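Using the Stacked Laundry Units at Renham Residence

Laundry rooms at Renham Residence are open to all registered residents from 6:00 a.m. until 11:00 p.m. Each room holds one stacked unit. Please read these instructions before your first load and keep to the booking times shown on the Plivico page.

Before you start

Book a slot under your own room number. A slot covers one wash and one drying cycle. Residents may hold up to 4 bookings per month; further slots are released each morning if they remain free.

Empty all pockets. Coins, hairpins and paper tissues are the most common reason for a service call. Close zippers, fasten hooks, and place small or delicate items in a mesh bag.

Sort by color and by fabric weight. Towels and bedding should be washed separately from shirts and underwear.

Loading

1. Open the door fully and check that the drum is empty. Items left by a previous user go on the shelf by the entrance.
2. Place clothes in the drum one at a time. Fill to no more than three quarters. A closed fist should fit easily above the load.
3. Wipe the rubber seal with a dry cloth and make sure no fabric is caught in it.
4. Push the door until it clicks.

Detergent

Use liquid detergent only. One capful is enough for an ordinary load. Powder tends to cake in the dispenser and is not permitted in Renham units. Fabric softener should not be used on towels or sportswear.

Choosing a program

The 40-degree cotton program suits most everyday laundry. Choose the cold program for wool and for anything being washed for the first time. The hot program is reserved for bedding and may be used only with items labeled for it.

Do not force a door during or after a cycle. The lock releases by itself when the program has ended.

Keeping the area clear

Bags, baskets and drying racks may not be left on the floor beside the unit. Access to the fire extinguisher box must be kept free at all times.
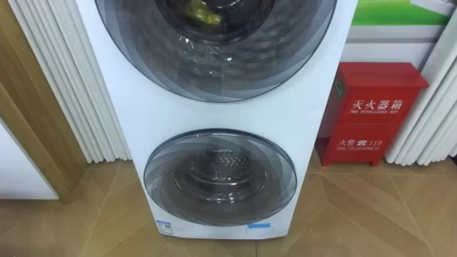

Akosua Agbeko asked whether the small load setting could be used for a single set of sheets, as the full bedding program often runs past the end of her slot. It may, provided the sheets are not heavily soiled and a double duvet cover is washed on its own.

After use

Remove laundry promptly, clean the lint filter, and leave the door slightly open so that the drum can air. Report leaks or error codes to the Housing Office, extension 97, giving the room number and the code displayed.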